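Monday, February 3, 2025
Two-arm cell, working rules, second pass

Győző asked me to write down the rules we have been following at the cell, so that the Rumov people can read them before they start their own shifts. The first pass was a page of scribbles from January and half of it was out of date. What follows is what we agreed on this morning. If you disagree, write in the margin and put your initials next to it.

Before power on

Walk all the way around the table. Look at the arm cables where they leave the base and where they loop over the forearm. A loop should be free to move and should not reach the gripper fingers at any pose. Hands and sleeves stay outside the black frame rail from the moment the motors are enabled. If you need to touch an object, disable both arms, even if only one of them is close to you. We had been letting people disable just the near arm. That stops today.

Speed stays at 30 percent for any new task until it has been run by two different operators. Fanni wanted 50 but withdrew it after reading the Malabanan sheet again.

Shared space

The middle of the work surface belongs to one arm at a time. The operator says out loud which arm has it. The other arm may wait nearby with its gripper empty and fingers down, but it does not go in until the first one is clear. Waiting high is better than waiting off to the side at the same height, and it is easier to see from the chair.

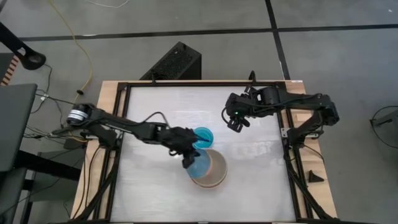
Cup over bowl. Left arm has the middle, right arm waiting empty.

For pouring tasks the cup is tipped over the bowl and nowhere else. No real liquids in the cell, including water, until we have a tray with a lip. Dry fill only. Clivico has a written rule on this and I copied their wording into the binder, section 2.

An episode counts as bad if an arm touches the frame, if the bowl is pushed by anything, or if the operator had to reach in. Mark it bad right away. Do not go back at the end of the shift and decide from memory. Bad ones are kept, with a reason in the comment field. "Failed" is not a reason.

Floor

Cables on the floor were the longest argument. Győző wants everything behind the table and taped. I agree for the walking side, but the left side gets unplugged too often for tape to last. For now: nothing loose where the operator walks, and anything yellow (extension) gets coiled when the shift ends.

Log numbers

Last good episode before the rule change is 518. Start the new set at 600 so the two don't get mixed. Fanni will change the counter tonight.

Still open

Who signs off on a new object. Drirninham uses one named person per cell, and I would be fine with that.
Stop button position. I can reach it from the chair, Fanni has to lean. Try it on the other side of the desk tomorrow.
Print a copy of this for the binder and take out the January page.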